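Visit Report: Open Day at the Kedon Audio Software Center, Pescombe
2020-12-18

The Music Technology Department was invited to the Kedon open day in Pescombe, where the company presented its recording tools for phones and tablets. Two of our staff attended the morning session and the tour of the building.
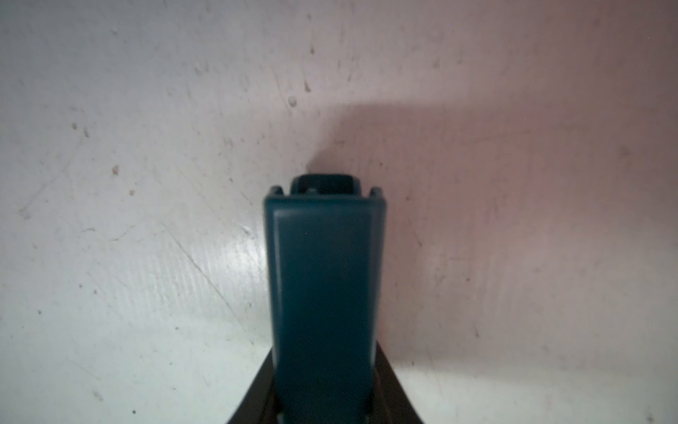
Open day, Pescombe

The main presentation covered Okeke, a multitrack recording app first released in July. The new version adds automatic tempo detection and a shared library of 2350 loops. Projects can now be opened on a desktop computer without conversion — a change our students have requested more than once.
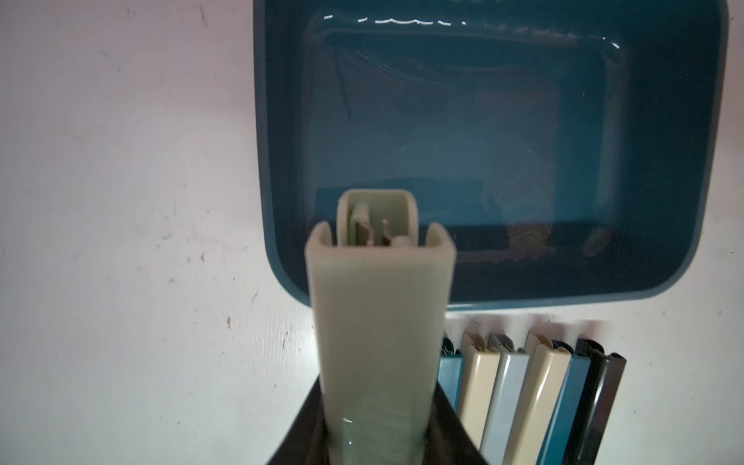 A second session introduced Bunetti, a simpler program for saving song ideas by voice or guitar. It sorts recordings by key and lets the user add lyrics and chord names. The full studio bundle, with both programs, is priced at 1299 dollars per school. Kedon stated that 1000 licenses have been set aside for public schools.

Questions from visitors dealt mainly with storage and older tablets. Staff confirmed that Okeke will run on older models, but with fewer tracks. 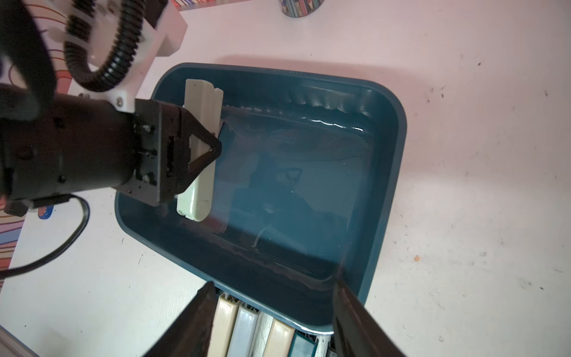
The afternoon workshop on mixing with headphones was full, and we were unable to attend. The department has requested a trial of the bundle for the spring term.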